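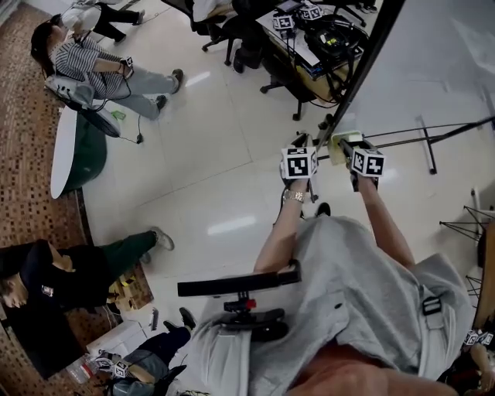 Glossy white floor tile, black metal stand, wire rack at the right

Black marks on glossy white tile under metal stands and racks
Posted in Floors & Tile, 04/09/2024
Viewed 3907 times

We have glossy white floor tile in a room that gets used for all kinds of things. There's a black metal stand with thin splayed legs that gets moved most days, and a black wire rack near a dark wooden cabinet. People also sit on chairs or work down on the floor, so things get slid across the tile a lot.

I keep finding gray and black lines where the metal has been dragged. They look like pencil. Mopping does nothing to them. I tried a melamine sponge on one and the line got lighter, but I stopped when I read that those sponges can dull a shiny finish.

The tile is a Pirano glazed porcelain that was here when we moved in, and I have part of a box left. The room is 105 square feet, so it's not a huge job, but I don't want to rub the shine off in patches. The white wall reflects onto the floor in the afternoon and every dull spot is going to show.

What takes these marks off, and what do I put under the legs so they don't come back? Felt pads fall off the stand because the legs are so thin.

gravelpath_home

----

Those are most likely metal transfer marks. The glaze is harder than the metal, so a little of the metal or its coating rubs off onto the tile. It usually looks like a scratch and usually isn't one. Run a fingernail across it. If the nail doesn't catch, it should clean off.

I would do it this way:

Sweep or vacuum first. Grit under a cleaning pad does more harm than the pad.

Wash the spot with warm water and a drop of dish soap, then dry it.

Put a small amount of soft cream cleanser on a damp white cloth and rub the line with light pressure. Do a spare tile from your box first and look at it from a low angle with a lamp on it. If it stays shiny, go ahead on the floor.

Rinse twice. Cream cleanser leaves a haze on gloss tile and people mistake the haze for damage.

If some gray is left, get a tile cleaner sold for metal marks. These are often mildly acidic, so read the label, keep it off the grout as much as you can, and never use it with bleach. Don't use steel wool. It leaves marks of its own.

For the stand, forget stick-on pads. Measure the leg across the end with calipers and buy rubber or vinyl tips that slip over it. Get a light color or ones marked non-marking, since cheap black rubber can leave its own smudges. If the leg rests on its side and not on its end, slit a piece of clear vinyl tubing lengthwise and snap it over the part that touches.

For the rack, if it stays in one place, a thin mat is enough. Trim it so it doesn't stick out where people walk.

tilesetter_retired

----

We had this at our old place on Zivville Road. Baking soda paste, left on for 20 minutes, then wiped off with a wet cloth. It got most of them. The heavy ones needed a second go. We never did find anything that stayed on the chair legs.

marlo88

----

Agree with the slip-on tips. I bought a bag of 200 from Shaikh Hardware because it was the only size they had that fit, and I'm still using them up. Check them every few months. Once the metal wears through the bottom you get the same lines again, and you won't notice until there are several.

One thing to add. If the nail does catch, it's a real scratch in the glaze and no cleaner will help. Save your leftover tiles for those.

kitchen_annex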